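The Little Rack and Other Shelf Business 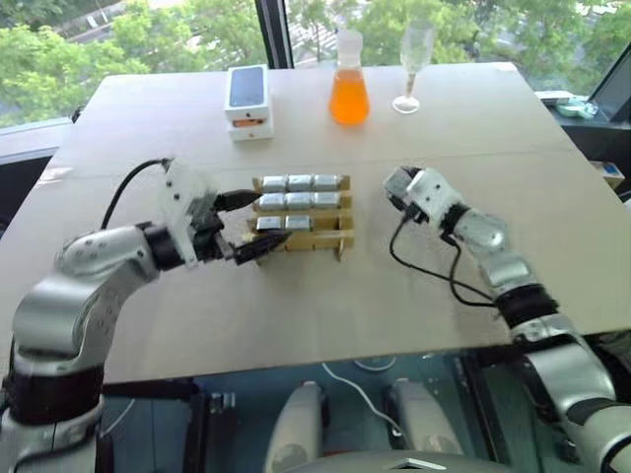
Three on top, three in the middle, two on the bottom.

I have wanted a proper home for small metal things for longer than I care to admit. If you have ever visited me at the Floltwood workshop you know what the old system was: a coffee can, then a second coffee can when the first one filled up, then a drawer that had to be lifted a little and pulled hard. Every time I needed one particular block I tipped the whole lot out on the bench and went fishing. So when I sat down to plan the spring tidy-up for this newsletter, the blocks went straight to the top of the list.

The rack is a simple thing, light tan wood, thin slats, three tiers, and it sits low enough that I can see over it when I'm working (a big deal for me, I am always losing pencils behind tall things). The blocks just rest in it. No pegs, no lids, no foam cutouts. I looked at foam for a while! Luvo had a very handsome foam tray in their winter list and I had it in the basket twice. Then I remembered how foam looks after a year in a room with sawdust in it and I closed the page.

A couple of you have asked how to lay one out, so let me tell you what I do. Start with the blocks you reach for most and give them the top row. Mine is the set I use for holding work down while glue dries, and they go back in the same order every single time. The middle row is for the ones I use every week or so. The bottom row is for the odd ones, and I keep it part empty on purpose. There is always something new coming in, and if every spot is taken the new thing lands on the bench and stays there until Christmas. Ask me how I know.

Leave a bit more room between neighbors than you think you want. My first try, which Callum Gillies was kind enough to call "snug," had everything so close together that you couldn't get a finger in to lift one out without pushing the next one sideways. I took it apart the same evening and cut the slats again. If you're making your own, cut one tier first, load it, take everything out and put it all back a few times before you commit to the other two. It took me 40 minutes to learn that lesson and another 20 to find the glue.

I also clear the table completely before I load a rack. A pale tabletop is wonderful for this kind of job, you can spot a stray screw or a bit of grit straight away, and brushed metal shows up nicely against it. Wipe the blocks with a dry cloth as they go in. I used to use an oily rag, and then I had oily slats.

Callum is doing the bigger version for the Ondora club room, with room for 12 to a tier, and he says he'll bring it along on Tuesday so we can all poke at it. He has also been talking about labels. I am on the fence. Labels are lovely until you change your mind, and I change my mind a lot, but he does have the neater handwriting so I may let him have a go at mine.

Next time I want to get into the drawer itself, the sticky one. I counted the loose bits in there over the weekend and got to 459 before supper, and that was only the front half. If anybody has a good use for a whole lot of small brass washers, please come and see me, and bring a bag.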